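June 9, 2026

Lathe spindle bearings, Erklow 12-inch, continued from the last entry.

Took the headstock cover off again first thing. The noise I wrote up before is still there: a dry rumble that comes in as the spindle passes the middle speeds and goes away near the top of the range. Ran it with the belt off and turned the spindle by hand. It feels smooth for most of a turn, then there is one spot that drags a little. The motor on its own is quiet, so the motor is off the list.

Idris Watkins thinks it is the rear bearing. I had the front one down as the problem, mostly on account of the coolant leak last October, which got into the front seal. He put a long screwdriver on the casting with his ear on the handle and said rear. I tried it and could not tell the two apart. We agreed to pull the spindle and look at both.

Getting the spindle out took the rest of the morning. Notes for whoever does it next:

The locknut at the back has a set screw in it with a small brass plug underneath. Take the screw right out and tip the plug out too, or the nut will bind on the thread. The manual does not show the plug.

The spindle goes out toward the front. Use the puller from Arkdale with the long studs. Do not hit the back end with anything, brass hammer included.

The big gear is keyed and stays in the headstock. It will drop when the spindle clears it. I put a rag and a block of pine under it first.

Both bearings are out now and washed in mineral spirits. The rear outer race has a dull band for part of the way around and three small pits close together. The front race is stained but I can't feel anything on it with a fingernail. So Idris was right about the rear.

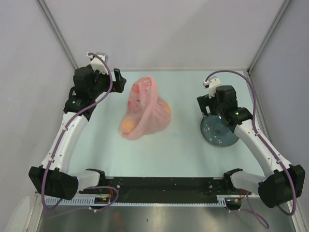 The old grease was dark and stiff in the rear bearing and still fairly clean in front. I don't have a record of what was used. The card on the headstock says 4,000 hours between changes and the hour meter was replaced at some point, so the number on it means nothing. I have written today's reading on the card with a line under it and will count from there.

Replacements: Weerakoon lists both bearings as a matched pair in the better grade. The plain grade is a good deal cheaper and would do for most of the work that goes across this machine, but the spindle is apart now and I don't want to do it twice. Ordered the pair. Price came to 81 dollars more than the plain ones. Idris signed for it.

Checked the spindle between centers while I was waiting for the order to go through. Journals look good. No blue marks or scoring under the inner races. There is a burr on the nose where somebody has run a chuck up against a chip, and I took that down with a fine stone. Wiped it all over with oil and wrapped it in paper. It is on the top shelf of the steel cabinet, lying flat in the V-blocks. Please leave it there.

Two things I'm not sure about yet.

First, preload. The manual gives a torque for the locknut but that is with the original bearings. The Dondden supplement gives a different method – tighten until the end play is gone, run the spindle warm, then check the play again with an indicator. I would go with the second method. Idris wants to try the torque figure first and see where it lands. No harm in doing both and writing down each result.

Second, the seal. The front felt is hard and has shrunk away from the bore on one side. I can cut a new one from the sheet in the drawer, though the sheet is a little thinner than what came out. Might need to double it up. Will cut one tomorrow and try it dry.

To do before reassembly: flush the headstock, clean the drain plug, chase the thread in the rear cover where the top screw has been pulling, replace the sight glass gasket. The belt has some cracking on the inside face but has life left in it. Left it hanging on the hook behind the machine.

Lathe is locked out at the panel and tagged. Idris has the key.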